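5 September 2021

Sunday, and I gave most of it to paint certificates. Demyd Polishchuk wants the clean room floor and walls recoated before December, and he has already half promised the job to Panasiuk on the strength of a brochure. I said I would read the thing first. It has 39 pages and the word "hygienic" is on nearly all of them. 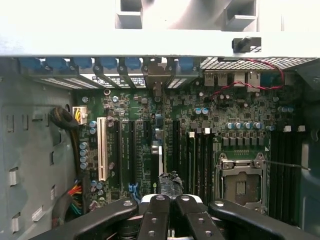
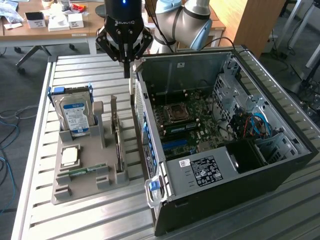

What the brochure says

Low emissions, resists cleaning agents, no food for mold. Fine. Every coating I have ever been sold had low emissions. Low compared with what, and how long after it went on? The test report is in the back and it covers a sample panel, cured in a lab, flat, with no corners and no drain. Our walls have corners. They also have the patch behind the pass-through where the old Levo coating has been lifting for two years, and I would like to see the panel that stands in for that.

The other thing that bothers me is the cleaner. They tested against 6 disinfectants and the one we use is not on the list. I wrote to Panasiuk on Friday to ask and got back a second copy of the brochure.

What Illia says

Called Illia Onyshchenko after lunch. His place was done with Postier, two coats, and he is happy with it, but then he was happy with the last one too, right up until it went yellow. He did tell me something useful: the recoat time on the sheet assumes 20 degrees and decent air flow, and his crew waited the full time in a cold room and still left boot prints in it. He thinks we should shut down for longer than the quote allows. Demyd will love that.

He also says to ask for particle counts taken in a finished room, with people working in it. I asked if he had any from his own room. He changed the subject.

Stostotico

Their quote is 19 percent higher and the salesman talks too much, but he offered to coat a test strip on our own wall, over the bad patch, and let us scrub it with our own cleaner for a month. I don't trust him much either – he called the product "maintenance free" twice – but a strip on the wall is something I can go and look at.

Will tell Demyd tomorrow that I'm not signing anything until the strip has been up for its month. He'll say we lose the slot with Panasiuk. Maybe we do. Need to find out who has the old moisture readings for the floor, and whether anyone ever took them near the drain.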